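4 Regeln für den Wischvorgang an der Zelle Otora

4.1 Geltungsbereich und Begriffe

Die in Abschnitt 3 hergeleitete Risikobeurteilung wird im Folgenden auf eine einzelne Aufgabe angewandt, das kraftgeregelte Wischen glatter, hochglänzender Platten mit einem gegriffenen Schwamm. Die Regeln wurden am Standort Sernport erarbeitet und liegen dort als Hausrichtlinie Rokau vor. Sie ersetzen keine Norm. Geregelt werden die Aufspannung des Werkstücks, der Freiraum um den Wischbereich, die zulässige Anpresskraft sowie die Erreichbarkeit der Bedienelemente. Als Wischbereich gilt die Fläche, die der Schwamm einschließlich seiner Verformung unter Last überstreichen kann. Der Greifer selbst zählt nicht zum Wischbereich, seine Hüllkontur wird getrennt geprüft.

Für die Aufspannung verlangt Regel R1 eine ebene Auflage auf dem Nutentisch. Die Lage der Platte zu den Nuten ist freigestellt, sie muss jedoch vor Programmstart eingemessen und im Protokoll hinterlegt sein. Regel R2 begrenzt die Normalkraft während der Bahnfahrt auf 9 N, beim Aufsetzen auf 6 N. Beide Werte gelten am Werkzeugbezugspunkt und schließen die Gewichtskompensation des Greifers ein. 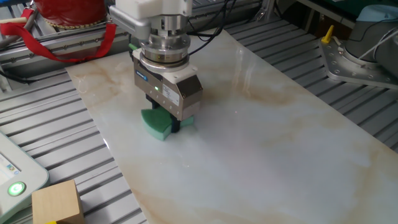
Mofokeng wandte im Kommentierungsverfahren ein, eine reine Kraftgrenze sei bei porösen Werkzeugen unzureichend. Der Schwamm verteile die Last ungleichmäßig, an den Fingerkanten könne der lokale Druck ein Vielfaches des Mittelwerts betragen. Gefordert wurde eine zusätzliche Grenze für den Abstand zwischen Fingerspitze und Oberfläche.

Der Einwand wurde übernommen. Regel R3 schreibt nun einen Mindestabstand von 2 mm zwischen der Unterkante der Greiferfinger und der Platte vor, gemessen bei maximal zulässiger Kompression. Wird der Abstand unterschritten, ist die Bahn anzuhalten und der Arm entlang der Flächennormalen abzuheben. Ein seitliches Ausweichen ist unzulässig, solange Kontakt besteht.

4.2 Freiraum und Bedienelemente

Regel R4 betrifft Leitungen am Handgelenk. Schlaufen dürfen in keiner Stellung der Bahn die Werkstückoberfläche berühren und sind so zu führen, dass eine Drehung des letzten Gelenks sie nicht unter den Greifer zieht. Die Prüfung erfolgt im Handbetrieb mit reduzierter Geschwindigkeit an den Eckpunkten der Bahn. Gegenstände, die für die Aufgabe nicht benötigt werden, dürfen auf dem Tisch verbleiben, sofern sie außerhalb der um den Sicherheitszuschlag erweiterten Hüllkontur liegen.

Regel R5 behandelt das Programmierhandgerät. Es kann auf dem Tisch abgelegt werden, wenn der Not-Halt-Taster frei zugänglich bleibt und die Ablagestelle außerhalb des Wischbereichs liegt. Beim Wechsel zwischen Hand- und Automatikbetrieb ist die Ablagestelle erneut zu bestätigen. Bei Zellen mit mehreren Armen muss erkennbar sein, auf welche Arme ein Not-Halt-Taster wirkt.
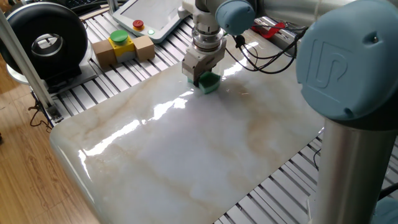

Muss die Kraftgrenze nach jedem Wechsel des Schwamms neu verifiziert werden?

Eine Verifikation ist nur erforderlich, wenn sich Material, Dicke oder Zuschnitt ändern; bei einem gleichartigen Ersatz genügt die Prüfung des Fingerabstands nach R3.

4.3 Anwendung der Regeln

Die Richtlinie wurde auf 17 Wischprogramme angewandt. Bewertet wurde jedes Programm anhand der Protokolle und der Aufnahmen der fest montierten Kameras. Die häufigste Abweichung betraf R1: Die Lage der Platte war eingemessen, der Messwert jedoch nicht im Protokoll hinterlegt. Abweichungen von R2 traten beim Aufsetzen auf, wenn die Anfahrgeschwindigkeit aus einem Programm für weichere Oberflächen übernommen worden war. Die Kraftregelung begrenzte den Überschwinger in diesen Fällen erst verzögert.

Für R3 hat sich der Zuschnitt des Schwamms als maßgeblich erwiesen. Bei gekrümmten Formen ist der Überstand links und rechts der Finger im Allgemeinen verschieden, und die resultierende Kraft greift nicht mehr mittig an. Der Werkzeugbezugspunkt ist daher für den gegriffenen Zustand zu bestimmen (Abb. 3). Wird der Schwamm nachgegriffen, verliert die Bestimmung ihre Gültigkeit.

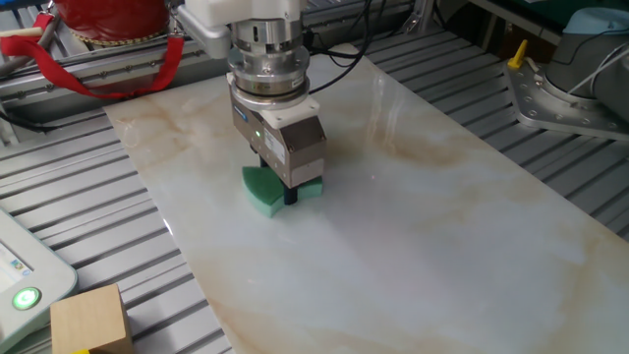 Abb. 3: Zelle Otora, gegriffener Schwamm im Kontakt mit der Platte; Überstand beiderseits der Greiferfinger.

Offen bleibt die Behandlung von Plattenkanten. Überfährt der Schwamm eine Kante, sinkt die Kontaktfläche bei gleicher Sollkraft, und R2 allein erfasst den Druckanstieg nicht. Bis zu einer Ergänzung der Richtlinie sind Bahnen so zu planen, dass der Schwamm vollständig auf der Fläche verbleibt.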